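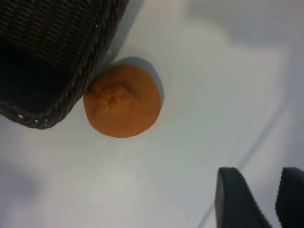 On the list this morning, Westico wrote:

> We have been through the logs from the Neltaretti cell and we are
> satisfied that the arm did what it was told. The stop input was never
> asserted for long enough to count. Our filter on that input is there
> to keep out electrical noise and has been in the release since
> version 7. The fingers are soft-limited and in our view there was no
> real risk to the person at the bench. The grip on the fruit was lost
> because the object was partly supported by the basket rim, so the
> force reading was lower than the planner expected and it closed
> further to make up for it.
>
> We suggest sites raise the minimum clearance between fruit and basket
> and retry. We don't plan a change to the stop handling at this time.

I've read that four times now and I still don't think it answers what we asked.

For anyone who joined the thread after the subject line changed: we run a pick and place bench at Neltaretti, one arm, two-finger gripper, camera at the wrist, small citrus into or out of a basket on a white table. It's a dull job and we chose it because it's dull. On the run in question the arm went for a mandarin that was sitting hard up against the basket, got a poor grip, squeezed, and dragged the basket toward the edge of the table. One of our people reached in with one hand and hit the stop with the other. The arm kept closing and kept pulling. It stopped after a second press, held down.

There are two faults in there and the reply above treats them as one. Let me take them apart.

The grip first, since that's the one everybody seems happy to talk about. I can believe the story about the rim. A round thing leaning on a braided edge isn't going to push back on the fingers the way it would in the open, and if the planner takes a low force reading to mean "not holding it yet" then of course it will squeeze. Fine. But I don't accept "raise the clearance" as a fix. We've got fruit that rolls. It rolls until it meets something, and the something is generally the basket. If the system can only be trusted with objects that have open table on every side, then the spec sheet should say so, and it doesn't. It says "cluttered surfaces".

I'd also like to see the force trace before I sign up to the explanation. The summary we were sent has the fingers at a reading of 422 when the drag started, and 632 at the point where it finally let go, with no units on either number. I asked for units in March. If those are raw sensor counts then they mean very little to anyone outside Westico, and if they're something else I would like to know what. The other site on this list, Nikolaidis, reported a similar drag off a bowl last season and they were told it was a calibration matter. So was it calibration, or was it the rim? It might be both, but then I'd expect somebody to say so, with a plot.

Now the stop.

I don't care very much whether the fruit gets bruised. I do care that a person pressed the stop and the arm carried on. "Never asserted for long enough to count" is an extraordinary thing to write about an emergency stop. Long enough for whom? The filter is a piece of software sitting between a button and the thing the button is supposed to do. Everyone I've worked with would wire that button so it cuts drive power directly and latches until somebody resets it by hand, and then let the software find out afterwards. If the software wants to filter its own copy of the signal for noise, it's welcome to.

We put a meter on our unit after reading the reply. As delivered, the button goes to the controller's general input block. It doesn't go to the safety input, which has a factory link across it. I would like the other sites to check theirs, please, and post what they find, including the ones who find it's wired properly. If ours was simply built wrong then that's one kind of problem and I'll apologise for the tone. If they're all like that, we have a different conversation ahead of us.

On "soft-limited": the limit is on closing force at the fingers. It does nothing about the arm's own movement, and it was the arm that moved the basket. Our colleague's hand was between the basket and the table edge. There was no injury, and the incident form says so. I don't see how you get from there to "no real risk".

Somebody is bound to bring up the 3,000 picks. Yes, the release notes say 3,000 picks with no safety event. I've asked how many of those had a person within reach and how many had a stop pressed in mid-grasp, and I haven't had a reply on either. If the answer to the second question is none, then the 3,000 tells us nothing at all about the stop, however good it makes the picking look. A fire alarm doesn't get credit for the nights there was no fire.

What we've done at our end, for what it's worth:

The bench is locked out and tagged. It will stay that way until the button is on the safety input and we've tested it with the arm moving, the gripper closing, and both at once, with short presses as well as long ones.

We've pulled the link off the safety input and kept it in a bag with the date and the unit number on it. Please don't throw yours away if you find one.

Logs, the wrist camera footage and the controller settings are all copied somewhere read-only. Westico's remote access is switched off for now. I know this annoys their support desk. An update was pushed to our unit overnight after the last report and it wiped the fault buffer, and I'm not having that twice.

When we do start up again, no hands past the front edge of the table while the drives are live. That should have been the rule from day one and it's on us that it wasn't. We got comfortable because the thing is small and slow and handles mandarins. I'm including that because I don't want this to read as though one party made all the mistakes.

What I'm asking Westico for, and I'd rather have it on the list than in a private call:

The wiring drawing for the stop circuit, as shipped, for each hardware revision.
The length of the filter, in milliseconds, and which sites have which value.
The full force trace from our run, with units.
A plain yes or no on whether a stop pressed during a grasp was ever tested.

And one for the Lillance people, since you're on the same gripper but a different controller: does yours keep squeezing when the object is against something? You mentioned in passing that you cap the number of times it can re-close. If that cap is yours and not the supplier's, would you post how you did it? I'm not convinced it's the right fix either, but it sounds better than asking the fruit to sit further away.

I don't doubt the people who went through the logs did so carefully. The logs record what the controller believed, though, and the controller believed nobody had pressed the button. Our colleague was standing there pressing it.

I'll post the meter readings and photos of the terminal block tonight, after 6 pm.

For the Neltaretti bench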